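Visit report: Corska Park stadium, Bemcombe
January 2022

The tour starts at the north turnstiles and takes 60 minutes. Ours was a non-match day, with the league on its winter break, so the playing surface was in full maintenance and the guide kept the group on the perimeter track.

The pitch is a hybrid surface, grass with stitched synthetic fiber, relaid in November after drainage trouble at the Endholm end. The old gravel layer had silted up and water was standing in the penalty area. The new drains run across the pitch and empty into a tank under the east stand, which also feeds the sprinklers. Lighting rigs were parked over the south goal area, where the roof blocks the low sun for most of the winter. Mowing height is raised slightly in cold weather and brought down again the day before a match.

The home dressing room is plain: benches on three sides, a tactics board, two treatment tables. The away room has the same floor area but one fewer shower. A short corridor leads to the tunnel, which slopes down toward the pitch and has rubber matting over the concrete.

The Paredes Stand is the oldest part of the ground. It seats 686, of which 551 are under cover. The front rows are open and get wet in a west wind. Sight lines are good from row F upward; below that the dugout roofs hide part of the near touchline. Two pillars remain at the back, and seats behind them are sold at a reduced price. 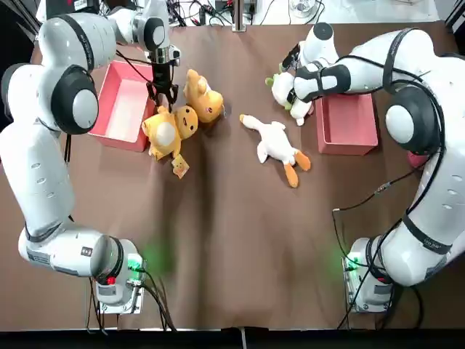
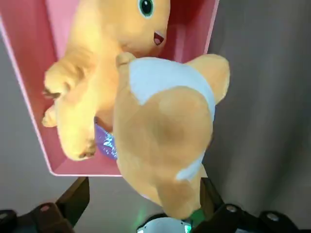

Plush toys feature in both pictures.

The press area holds 12 desks with power and wired network at each. Wireless coverage was weak at the far end. The television gantry is reached by a ladder and was closed to visitors.

The club room on the upper floor can take 300 for a seated dinner. Its display cases cover the amateur years well, with match programs, boots and a full run of season tickets. The period after promotion gets one case and little labeling.

Practical notes: parking is free on tour days, entrance from Endholm Road. The route includes four flights of stairs. A step-free version skips the press area and has to be booked in advance. The store closes before the last tour finishes.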